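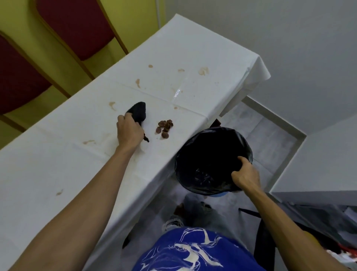

*Wiping a stained plastic tablecloth with a dark grey cloth*

**Plutley** is a farm and former small estate on heavy clay land in the English Midlands, held by a single family from the late eighteenth century until the business was wound up and the land divided. The family took its surname from the farm, or the farm took its name from the family; both versions appear in the family's own papers, sometimes in the same letter. From the Victorian period the farm traded as **Plutley & Son**, a name it kept through one generation that had four sons and another that had none.

## Name and origins

The earliest surviving lease describes a holding of 60 acres "with house, in want of a roof". The tenant is listed only by surname, and the roof is still listed as wanting at the next renewal. A tradition in the family held that their ancestor had been granted the land for services to the Crown. The parish records suggest that he came from two fields away and married the previous tenant's widow.

The spelling varied freely until the middle of the nineteenth century. Plutly, Pluttley and Ploughtley all occur, the last in the hand of a schoolmaster who seems to have thought he was being helpful. A descendant later printed a pamphlet on the strength of this spelling, arguing for a long connection with ploughing. Most of the farm was at that time under grass.

## Growth of the holding

The freehold was bought in pieces over three generations, usually from neighbours and usually after a bad harvest. At its greatest extent the estate covered 400 acres, though this figure includes a wood that another family also believed it owned. The dispute over the wood lasted for most of the Victorian period and cost both sides more in solicitors' fees than the timber was worth. It ended when the wood was felled during the First World War.

The present farmhouse dates from this period of expansion. It has a brick front facing the road and a good deal of older timber and patching behind, an arrangement common in the district. The date stone over the front door is thought to be from another building, as it is older than the bricks around it and was set slightly crooked.

## Dairy farming

Plutley was run mainly as a dairy farm. Milk was first sold as butter at the local market and later, after the railway came, sent to town by the early train. The family opposed the railway in a strongly worded petition and had a siding on it within two years of its opening.

The herd stood at 40 cows for so long that the number became a fixed idea. Account books record purchases whenever it fell and sales whenever it rose, with no regard for prices. When a milking parlour was finally built between the wars it was designed for exactly that many, and the herd was enlarged the following spring.

A hard cheese was made at the farm for several decades. Contemporary opinions of it are few. One grocer's letter in the family papers calls it "very lasting".

## The firm

The style Plutley & Son was painted on the milk carts in the time of the third freeholder, whose eldest son left for Canada before the paint was a year old. The younger brothers worked the farm without any change to the wording. In the next generation it passed to two sisters, who were regularly addressed by suppliers as "Dear Mr Plutley and Son" and who answered, according to the letter books, in the same character.

The sisters' tenure was the most profitable in the farm's history. It occupies half a page of the pamphlet mentioned above.

## Drainage

The lower fields flood in most winters and have been drained several times, on each occasion for good. Clay pipes were laid in the nineteenth century along lines that were marked on a plan, and the plan was kept in the cellar, which also flooded. After the Second World War the firm of Dranex was engaged to find the old pipes and lay new ones beside them. It found enough to establish that water had been running from the ditch into the field.

The new system worked well, and the largest of the lower fields was put down to wheat. It is still known locally as the Pond.

## Decline and division

Milk was given up when the last of the family to farm at Plutley retired. The house and 30 acres were kept, and the rest was sold in four lots. The buildings nearest the road were let to Etico, a maker of garden furniture, which turned the cowshed into a showroom and kept the stalls to display benches in.

The wood has since been replanted. Its boundary is shown differently on the deeds of the two holdings that adjoin it.

## Family papers

The surviving records consist of account books, letter books and several boxes of seed catalogues. They were divided along with the land, and some volumes are held by descendants of the Canadian branch. A reunion takes place at the farmhouse each May. A family tree prepared for one of these gatherings is the fullest available, although it begins with the grant from the Crown and has been corrected in at least two different inks.

## See also

- Clay farming in the Midlands
- Dairy trade by rail
- Disputed woodland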